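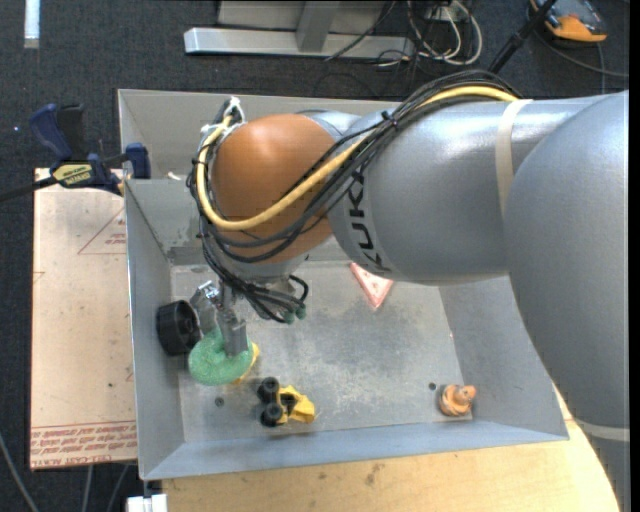

PLESTON, 6 Jan 2026

By Shazia Tanoli

Home | Features | Automation | Workshop | Archive | Subscribe

The task set for the arm at Boltska is clearing a metal bin of mixed objects. A person would do it without looking up from a conversation. The bin has sloping walls and a scuffed floor, and is held by a bar clamp at one corner. Among its contents are a green textured ring, a toy vehicle with black wheels and a small figurine shaped like a duck. The arm is a KUKA, a machine of a size more often found lifting castings, and its gripper closes on whatever the operator has chosen.

Boltska does not write a program for each object. An operator performs the pick, the joint positions and gripper commands are recorded, and a model is later fitted to the recordings. Two methods are in use. In the first, the operator takes hold of the arm near the wrist and pushes it through the motion while the controller compensates for its weight. In the second, the operator stands clear and steers with a handheld controller.

Jaanus Žukauskas, who runs the recording sessions, prefers the second. "Pushing the arm gives you a nice path and a bad grasp," he says. "Your hands are on the wrist, your head is in the way of the bin, and you close the fingers late. With the controller you are slower, but you see what the fingers see."

The current set holds 288 demonstrations, recorded since September. Of these, 217 were kept. The rest were discarded for ordinary faults: a pause of several seconds in mid-air, a finger scraping the wall, an object dropped and picked up again without the recording being restarted. Žukauskas marks each one by hand. Dropped objects are a matter of dispute in the group. Some of his colleagues would keep them, on the grounds that a model should be shown how to recover. He keeps a separate folder for these and has not yet trained on it.

Objects close to a wall are the hardest to show. The finger must go down between the object and the metal, and the operator has to judge the gap from a poor angle. A ring is forgiving if one finger can be lowered into the middle. Wheels lying on their side are less so. Operators tend to tilt the wrist, each by a different amount, and the model then averages the tilts into one that suits none of them. Boltska's answer has been to limit each session to one operator and 4 objects.

Cabling takes up more time than the recording software, called Sial. The gripper's supply runs along the outside of the forearm and loops around the wrist, held with ties. Too short a loop pulls tight when the wrist turns; too long a loop hangs in the bin. Operators learn which turns to avoid, and the model learns to avoid them as well. When the loop was re-tied in the autumn, the older demonstrations still showed the cautious route, and the arm went on taking it.

A second cell is planned at Skorkow, with the same arm and a deeper bin. Žukauskas expects to re-record everything there. He has asked for the bin to be bolted down.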